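**Do we need a fence round two small arms if people reach onto the table between runs?**

Posted by Pilia, 14/05/2024

We run a pair of lightweight arms over a bench. They pick up small everyday objects and put them in a tray, then someone resets the objects by hand and we go again. The supplier calls the arms collaborative, and my manager has taken that to mean no guarding is needed. Our insurer has now asked for a written risk assessment and I've been handed the job.

What I can't work out:

- Does "collaborative" on the data sheet settle it?
- Is it enough to pause the program while somebody resets the bench, or does the power to the arms have to come off?
- Do the objects matter, or only the arms?

We do up to 344 resets in a busy week, so anything that adds a minute each time will be noticed. We are in the UK if that makes a difference.

**Skulano**

No, the data sheet doesn't settle it. The arm is one part. What you assess is the application: arms, grippers, objects, table, the software stop, and how people really use it. ISO 10218 is the place to start for industrial arms, and ISO/TS 15066 covers contact between people and the robot. Check which edition your insurer is working from before you buy anything.

On pausing: a program pause from the operator screen is not a safety function unless the maker says it is. If the software hangs or another user presses run, the arms move. Look in the manual for a protective stop or a monitored standstill with a stated performance level. If yours has one, use that for resets and keep full isolation for changing grippers or touching cables. If it hasn't, take the power off, and check first whether the arms drop when you do. Some have no brakes.

For the bench itself we wrote down the following and stuck it on the wall:

1. One person has control. Whoever resets the bench holds the enable device.
2. Speed limit set in the safety settings and locked with a password, not set in the script.
3. Emergency stop within reach of both sides of the table.
4. Objects and trays stay inside the marked work area.
5. No glass, blades or anything under pressure without a separate assessment.
6. Cables on the moving links checked at the start of each shift for snagging.

Number 4 gets ignored most. People put things down wherever there's space, and then a hand goes in further than it should. We use a sheet of brown paper as the work area. Sunglasses and a metal tray are typical of what goes on it. 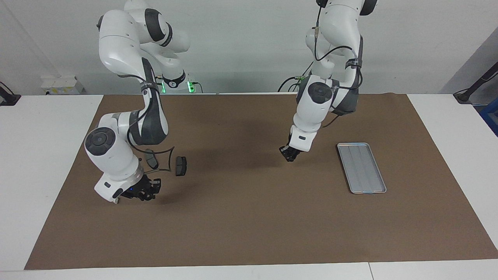 Hwang would add a seventh rule: write down what the two arms can do to each other. A hand caught between two grippers is a different case from a hand caught between one gripper and the table, and most assessments I've read only cover the second. Set a minimum gap in the safety zones if your controller allows it — ours does, but only for one arm at a time, so we had to limit both.

**Rivham**

just put a light curtain on it, job done. ours has been fine since December

**Skulano**

A light curtain might suit, but the distance from it to the arms has to be worked out from the stopping time, and it does nothing for someone who is already inside it when the arms restart. You still need the assessment and a manual reset.

**Pilia**

Thanks. The manual does list a protective stop, so I'll build the reset routine on that and add the gap between the arms. The curtain can wait until I've got a stopping time from the supplier.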